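# The case for the big plain table

My parents' flat had one table. It was pine, it had a burn at one end from a saucepan, and five of us ate at it, did homework at it and argued across it. When my father paid the bills he spread them out on it and the rest of us had to eat on our laps. I didn't think of it as a good piece of furniture. I have since lived in seven homes, several of them with no table at all, and I have come round to the view that it was the most useful thing we owned.

I want to argue that we should go back to buying large, plain tables, and that the people who design flats should leave room for them.

Start with the flats. I rent in a block finished four years ago. The brochure called the main room a "kitchen, living and dining space", and the floor plan showed a round table with two chairs tucked in beside the fridge. I measured it before I moved in. With the chairs pulled out, you couldn't open the fridge door. Most of my neighbours have given up and put in a breakfast bar, a shelf at elbow height with two stools under it. It will hold a plate and a phone. You sit side by side and look at the wall.

A breakfast bar suits a person eating toast before work. It doesn't suit much else. You can't cut out a dress pattern on it, or fill in a form with the supporting papers laid out, or have four people round for soup. So those things stop happening at home, or they move to the floor and the bed. My neighbour Anjana Herath marks schoolbooks sitting against her headboard, and her back hurts. She has a perfectly good living room with a very large sofa in it.

The sofa is the real rival. When space is short, people keep the sofa and lose the table, and I think they choose wrongly. A sofa faces a screen and you sink into it. It is good for about two activities, and one of those is sleep. A table will take eating, sewing, jigsaws, wrapping, typing, baking and repairs, sometimes in the same day. I got rid of my own sofa in November and bought two second-hand armchairs, which left enough room for a table that seats six. I haven't missed it, though my sister says she won't stay over until I get it back.

As for which table, I would say the plainer the better. Rectangular, because a rectangle goes against a wall and a circle doesn't. Four legs at the corners, with no bar to bang your shins on. A flat top with no bevel, no glass panel and no drawer that catches your knees. Pale is better than dark if you work with small things, as a dropped screw or a needle shows up. Avoid anything sold as multi-purpose. I once owned a folding table with a lifting section and a hidden compartment, and within a year the lifting section wouldn't go down.

Price is the usual objection and I don't find it convincing. There is a shop near me that wants £1539 for an oak table with a "live edge", meaning they have left the bark side wobbly. You don't need that one. Offices close and move all the time, and their tables go for very little. Mine cost £26 from a clearance sale, and the van cost more than the table did. It has a few pen marks on it, and I have added some of my own.

The stronger objection is that a big table collects rubbish. Chantal Campbell, an old friend who read a draft of this, said hers had been under a layer of post and carrier bags for most of a year, and that a smaller one would at least hold a smaller heap. I accept that. Any flat surface gathers things – mine does too, by Thursday. But a heap on a table can be cleared in ten minutes, and then you have the table. Someone who never had one can't clear their way to it.

I would like to see this written into the rules on new homes. We already expect a bedroom to fit a bed, with space to walk round it. A home meant for four people should fit a table for four people, with the chairs pulled out and the fridge door open, and the plan should have to show it. It would cost the builder a strip of floor. It would also mean fewer brochures with a tiny round table drawn in a corner where no real one could go.

Until then, measure the room, sell the sofa if you have to, and look at the office clearances first.

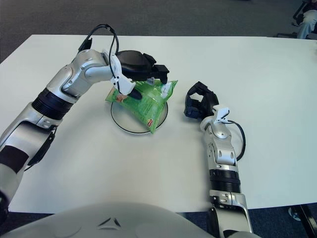

*A plain rectangular table with a matte, pale top.*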